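Blue tape on a tabletop, will it leave a mark? And how do I keep a join tidy?

Posted in Home & Workshop, June 2024

Firouzeh Tabrizi
Hello all, first post so be gentle! I run a little sorting and swapping morning at our hall (buttons, beads, odd jigsaw pieces, that sort of thing) and I've started marking the tabletop into sections with blue tape so people know which pile goes where. Two strips crossing, four areas, job done. It works a treat, and it's so much quicker than the old way with string, which ended up in everybody's sleeves.

My trouble is the tape itself. I like it nice and neat and I can never get it to lie properly. One strip goes on beautifully and then the next one wanders off, or it rucks up near where the two cross and I end up picking at it with a fingernail, which only makes it worse. You'll see what I mean: 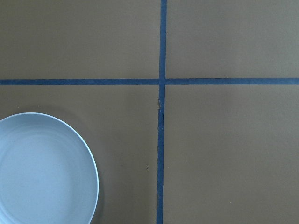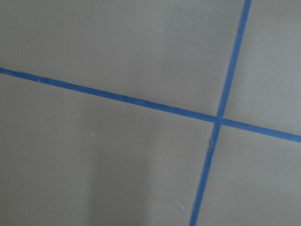 So, three things really. Is there a knack to getting a straight line without measuring every time? Should I cut the tape at the crossing or just run one strip over the other? And how long can I leave it down before it starts to leave that horrible gummy line? The top belongs to the hall and I'd rather not be the person who ruined it. I'd love to leave it taped up until September if I can get away with it, but my sister says I'm asking for trouble. She may be right – she usually is about glue.

Oh, and the tape was the cheap sort from the market, no name on the roll, so I can't tell you the make. Thank you in advance!

Jositz
Welcome! I used to mark out floors for badminton so I've put down miles of the stuff.

The knack is to not pull it. People stretch tape tight thinking it'll go straighter, then it shrinks back and you get wrinkles. Stick down the first few inches, unroll plenty, hold the roll low over the far edge and look along it like you're aiming a snooker cue. When it looks right, lower the whole length in one go and only then rub it down, starting in the middle and working out. If you press as you go along it'll drift, every time, and you won't notice until you get to the end.

Two pencil dots help, one at each edge of the table. I'm lazy and use a bit of card cut to 80 cm, hold it against the side, dot, move to the other end, dot. Takes no time at all and you can keep the card for next time.

At the crossing just go straight over. If you cut it you've got four loose ends to lift and somebody's cuff will find them. Run the back of a spoon over the overlap, pressing quite firmly. And if a bit has torn or gone ragged, don't pick at it! Lift that whole strip and lay a fresh one. Patches look worse than the tear did.

As for leaving it till September, I wouldn't. It depends on the tape, and a market roll could be anything. I'd have it up after each session, or after a week at the very most, and well before that if the table gets the sun. Pull it back on itself, low and slow. If it does leave a sticky line, a drop of cooking oil on a cloth, leave it a few minutes, then warm soapy water. Try it on the underside first with it not being your table.

Nenonine
use masking tape its cheaper

Zolley
Agree with Jositz on nearly all of it, though I'd be wary of oil if the top is bare wood, as it can leave a dark patch that's harder to shift than the glue was. On anything sealed you'll be fine. A hairdryer on low softens old glue nicely too – keep it moving.

Please don't go for ordinary masking tape if it's staying down more than a day. I left some on my mum's sideboard over a fortnight's holiday and it came off in tiny strips like a bad sunburn. I was there all evening with a plastic scraper and she still brings it up.

If you do want something that can stay all summer, how about an old plain tablecloth or a sheet of lining paper with the lines drawn on? Roll it up at the end and put it in the cupboard. Our toy library does it that way and it's lasted ages.

Firouzeh Tabrizi
Oh, these are brilliant, thank you! Going to try the snooker cue method, and the spoon. Lining paper might be the answer for the summer, I've got half a roll in the loft from when we did the landing. I'll check underneath the top before I go near it with any oil.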